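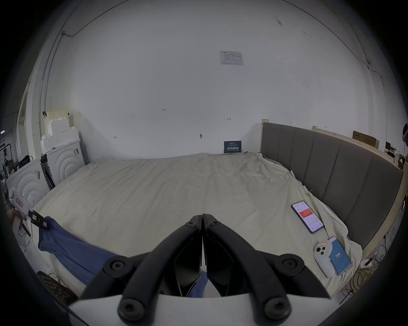
Fitted sheet creeps off the headboard side every single night. Straps, clips, or just a bigger sheet?

Asked by Sewwandi Majumder
Wednesday, October 23, 2019
186 views, 2 answers

Hi all! We moved in September and finally bought a proper grown-up bed, with an upholstered gray headboard (the kind with vertical channels) in a light wood frame. I love it. I have wanted a headboard like this since college.

What I don't love is the sheet. It's an off-white cotton one from Jelletti, sold as a king, and it looks great for maybe an hour after I put it on. Then the wrinkles start in the middle and spread out, and by morning at least one corner has popped off the mattress. It's nearly always a corner on the headboard side. The mattress measures 11 inches deep without the topper and the sheet package said it would fit "most standard mattresses," with no number.

Things I've tried:

Tucking harder. Lasted one night.

Binder clips from my desk, clipped onto the sheet near the edge. Cheap, and they do grab the fabric, but I caught my shin on one and I'm worried about tearing the cotton.

Turning the sheet 90 degrees in case I had it sideways. I didn't have it sideways.

Also, we treat the bed as a second desk during the day. Phones, chargers, folded laundry, whatever we're in the middle of. So it gets sat on and leaned across a lot and I'm sure that's part of it. I'm not going to stop doing that, the bedroom is the nicest room we have!

So: do those elastic straps that go under the mattress work? Or should I give up on this sheet and get one with deeper pockets? And is there any way to make the bed without dragging the whole frame away from the wall to get at the far side?

Answer from Yvette Lapointe
Marked helpful by the asker

Oh, I can help with this one! I sewed bedding for a small shop for years and I still get excited about sheet corners, so forgive the length.

First thing, add your topper to that 11 inches. Toppers count, and people leave them out all the time. If yours brings you up to 13 or 14, a sheet with a shallow pocket is stretched to its limit before anyone has even lain down on it, and it will let go wherever the tuck is weakest. At the headboard that's usually the corner you couldn't get your whole hand under. Look for a pocket depth printed on the package. I'd buy 17 for you. It sounds like too much, but the extra goes underneath the mattress and that's exactly where you want it.

Second, check the elastic. Turn the sheet over on the floor and see whether the elastic runs all the way around or only at the corners. Corners-only sheets creep. All-around elastic is so much better, I can't tell you how happy I was when I switched my own over.

Third, making the bed. Start with the two corners at the headboard, always, and do them while the sheet is completely slack. Lift the mattress corner up onto your forearm, pull the sheet down and well under, then let the mattress drop onto it. Do the far one before the near one. Then go to the foot and do those two, and that's when you'll feel it pull tight. Most people do the near side first and end up fighting for the last corner with one arm squashed against the upholstery. You shouldn't have to move the frame at all unless it's jammed right up against something.

Straps do work, and you can keep your sheet while you try them. The crisscross ones that join all four corners under the mattress hold best. The short triangle ones are easier to put on. Sternier makes a set with plastic grippers instead of metal teeth and mine haven't marked anything, even on a thin percale.

Please do take the binder clips off before you wash it. A friend of mine put one through the machine and it chewed a line of little holes across a perfectly good sheet.

For the wrinkles, take it out of the dryer while it's a touch damp and put it straight on the bed. Smooth from the center out with your forearms. It's the nicest five minutes of laundry day!

Answer from Italo Rinaldi

Get the straps. We have the same problem with a similar headboard and they fixed it. Don't overtighten or the mattress corners curl up.

Comments on this page

Sewwandi Majumder: Yvette, thank you!! Measured again with the topper and it's a bit over 13. So the poor sheet never stood a chance. And the elastic is corners only. Ordering straps tonight and a deeper sheet when the December sales start.

Svyatoslav Zhuravel: Does the far corner first thing work for bunk beds too? Asking for the top bunk.

Yvette Lapointe: Yes, but kneel at the foot end, and do the wall side corners both together before you touch the others. Good luck, top bunks are a workout!

Yoon-hee Yoon: I just use a flat sheet and hospital corners. Big enough flat sheet, no elastic to wear out.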